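Second progress report, Priko oral history and archive project
Prepared for the Tranda Fund by Juraj Šimko, project lead

You asked in your last letter for "a frank account of progress against milestones." I will try to be frank, and I apologize in advance to the milestones.

Where we are with the recordings

The plan called for 200 interviews with former workers of the Priko knitting mill and their families. We have finished 172. The shortfall comes mostly from the spring, when Ctibor Koubek and I learned that retired loom mechanics keep fuller calendars than we do. Several wanted to meet at six in the morning. One wanted to meet at six in the morning in a rowboat, and the recording is mostly oars.

The quality of the finished interviews is good. Gyu-bin Yeo has listened to all of them at least once and has written a summary for each, with names, dates where people were sure of them, and a note on who disagrees with whom. This last column has grown wider than we planned. The 172 people we spoke to do not agree on when the dye house closed, who closed it, or whether it was ever properly open.

Home life and upkeep

The section on housework was a late addition, and you were kind enough to approve it without asking why a mill history needed a chapter on laundry. It has become the part people most want to talk about. Workers were allowed to buy seconds at the gate, and the care of those seconds was a matter of strong opinion: cold water or lukewarm, bar soap or flakes, wring or press. We now have enough material for a small booklet on hand washing, and Kvido Dvořáček has started a draft.
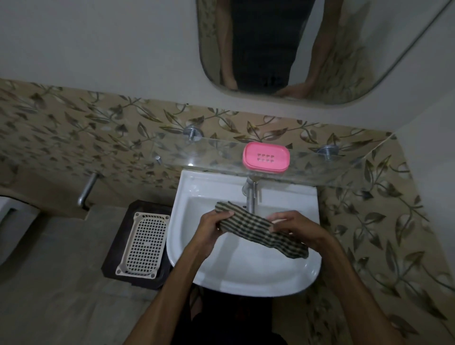

Striped knitwear over the washbasin.

Kvido's draft runs long on wringing. He has been asked to cut it by half and has so far cut it by a paragraph, which he then moved to the introduction. We expect a version we can show you in August.

The paper archive

The mill's surviving papers came to us in 271 boxes, where the inventory we were given had promised a good many fewer. Bořivoj Bartoš has been through nearly 200 of them. He reports payroll ledgers, pattern cards, a long correspondence about a missing bicycle, and a great deal of carbon paper. The pattern cards are the real find. Many carry handwritten corrections from the knitting floor, and where we can match the handwriting to someone we interviewed, the two halves of the project finally meet.
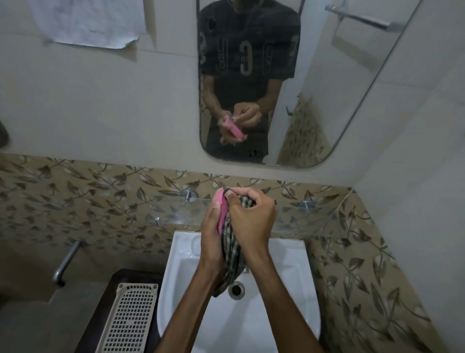
The bicycle file will be cataloged in full. I know how that sounds, but it runs for years, drags in most of the management, and explains the office politics of the place better than the minutes do.

Scanning has gone slower than the schedule allowed. The Manix scanner we budgeted for arrived with the wrong power supply, then with the right power supply and no glass. It now works on most days. On Tuesday it scanned an entire ledger upside down, and Bořivoj has decided to count this as progress – the pages are at least in order.

Budget

We are under on travel and over on boxes. Acid-free boxes cost more than the ones they replace by a margin that made me read the invoice standing up. I would like to move the unspent travel money to storage supplies, and a one-page request is attached. There is also a small charge for a rowboat.
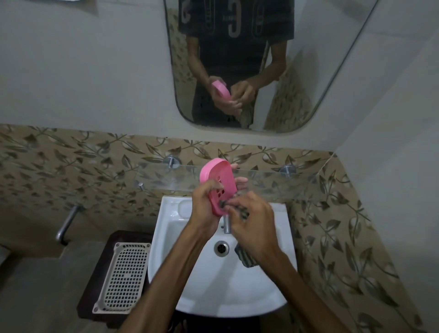
Staffing is unchanged at four people besides me. Gyu-bin's contract ends before the transcripts will, and I would ask you to consider extending it. No one else can tell the two Marias apart on tape, and they come up in almost every interview from the finishing room.

What comes next

We will record the remaining 28 interviews, finish the boxes, and hold a listening afternoon at the Admasu hall so that people can hear themselves and complain in person. The catalog will follow once the scanner and Bořivoj are back on speaking terms. If you would like to send someone to the listening afternoon, please let me know how many chairs to put out, and whether they have any views on lukewarm water.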